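Deposit deduction for adhesive hooks, Plurudthorpe housing

The tenancy schedule for my unit at Nirnside permits removable fixtures. The final statement deducts $319 for wall repair. May this be disputed?
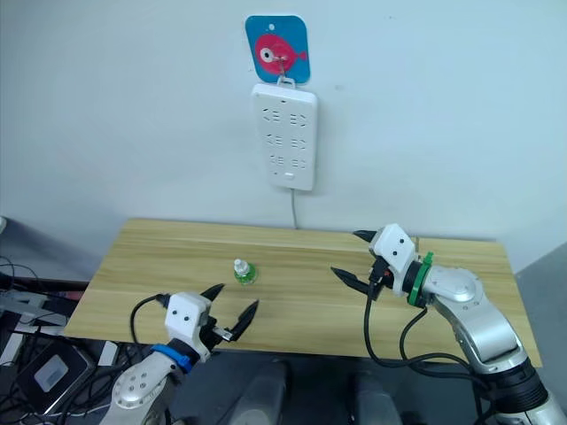 What is the deadline for a dispute?
Disputes must reach the Gradis office within 30 days of the statement.

Hviid Tenant Desk
Request the itemized invoice in writing. Ordinary wear is not chargeable.
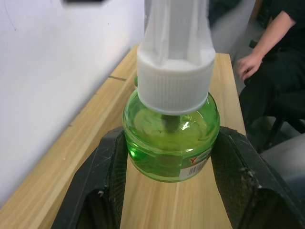

Keep copies of all letters, including the move-in checklist.

unit400
Mine was $472. They dropped it.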